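Water and Your Bill: What Changes in March

By Sumaiya Bhattacharjee

The new meters are in. Samarakoon finished the last of the installs on the north side of the complex on Monday, and every unit in Jandus Court now has its own reading. Until now the water bill was split evenly by bedroom, so a person living alone in a two-bedroom paid the same as a family of four next door. Starting with the March statement you will pay for what goes through your own meter, plus a flat share for the laundry rooms and the sprinklers.

The flat share is $7 a month. It will be listed on its own line.

Your meter is in the hall closet, behind the small white door at knee height. The display goes dark after a few seconds, so tap the button to wake it up. The black digits are full gallons and the red digit on the end is tenths. You don't need to send in a reading. The office gets them by radio on the last night of the month.

We ran the meters for all of January as a test, with no charges attached, and the numbers were useful. Most units came in close to what we expected. One two-bedroom used 2659 gallons with two people living there, which is on the low side of normal for us. A few were far above that, and in nearly every one of those the reading kept climbing between midnight and 5 a.m., when people are mostly asleep. That kind of steady overnight use is usually a toilet that doesn't shut off all the way.

If you want to check yours, put a few drops of food coloring in the tank before bed and don't flush. If there is color in the bowl in the morning, the flapper is leaking. Call the office and leave your unit number. Parts and labor are free to residents, and the work order will be closed within 48 hours. Please don't put drop-in cleaning tablets in the tank. They wear out the rubber, and we have replaced a lot of flappers in Building 3 that were less than a year old.

You can also read the meter, leave the water off for an hour, and read it again. Any change means water is going somewhere. Check under the kitchen sink and at the washer hookup if you have one.

Leaks reported before the end of February will not count against you. If your March reading is high and you have an open work order, the office will bill you at the building average for that month.

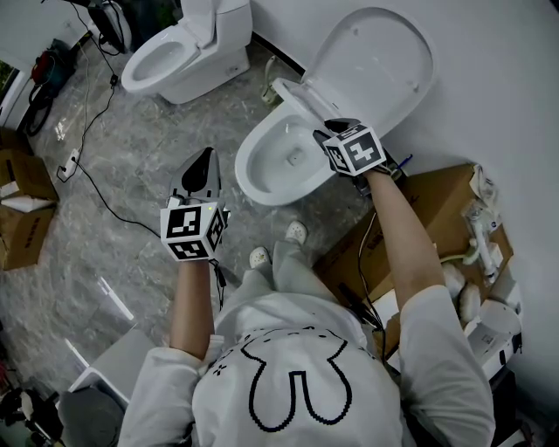
Tanvir Howlader wrote in to ask whether the average will be worked out by building or for the whole complex, as Building 3 has older plumbing and he would rather not pay for it. It will be by building, and by unit size within the building. He also asked for a paper copy of the January readings. Those can be picked up at the front desk, your own unit only.

Questions about the new statements go to Rafsan Sheikh in the office, weekdays until 4:30 p.m. The drop box by the mailroom is still open for checks.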